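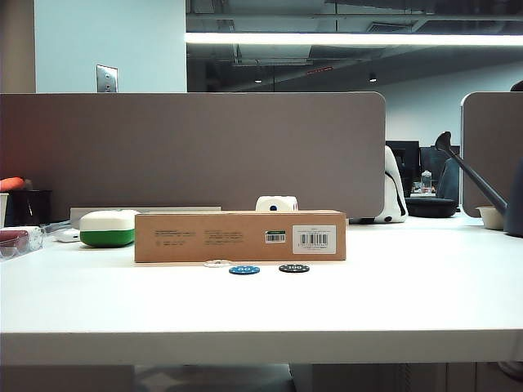

So I finally sat down and read the health plans of both people running for our district seat, and wow, one of them is long. Dzintra Sakalauskas wants 200 more nurses in the county clinics and a walk-in center in Skellach, which I'd love (the closest one to me is 70 minutes by bus!). I read the whole thing at a white desk with a taupe fabric divider along the back and a long brown cardboard box sitting right in the middle, so my elbows had to go wherever they could. Her numbers look decent to me, though I got lost in the part on pharmacy contracts and had to start that chapter over.

The other side's plan is 2 pages. Two! It promises shorter waits and says hardly anything on who pays for them. I went to the town hall in Plirau back in May hoping to hear more, and we mostly got a speech on parking at the hospital. Parking matters, sure – my aunt circled that lot forever before her knee appointment – but I wanted to hear about the maternity ward.

Anyway, there's a debate on 17th October at the Wijaya Hall, which holds 500 people, and I've already sent in my question on night shifts. If you're going, come find me, I'll be near the front with a very full notebook. And if anyone understands those pharmacy contracts, please leave me a comment!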